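Sunday, 9 p.m.

Spare bed again. Dionysis wanted the snacks sorted before the Flevby trip, so I took the dark gray tray, put the pink book in flat as a liner and loaded on top of it. The rim is shallow. Anything taller than the rim needs to lean on something, and the round ones migrate to the low side of the mattress.

Budget was 30 for the lot, and we came in 2 under. Peanut brittle is the heavy item and goes in the middle next time.
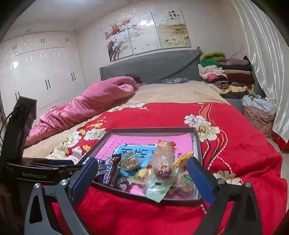
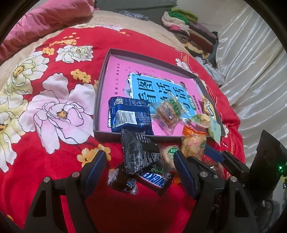 Tray on the red peony bedspread, both views.

Folded clothes are still stacked at the back of the bed. They should have gone in the closet before I started – bad sequence on my part. The bedspread goes on the cool cycle on its own, as the red ran in September and I lost a pillowcase to it.

To do: find a deeper box, ask at Jestgate whether they sell the brittle by weight, return the book to the shelf. Dionysis says the Snickers is his. Noted, not agreed.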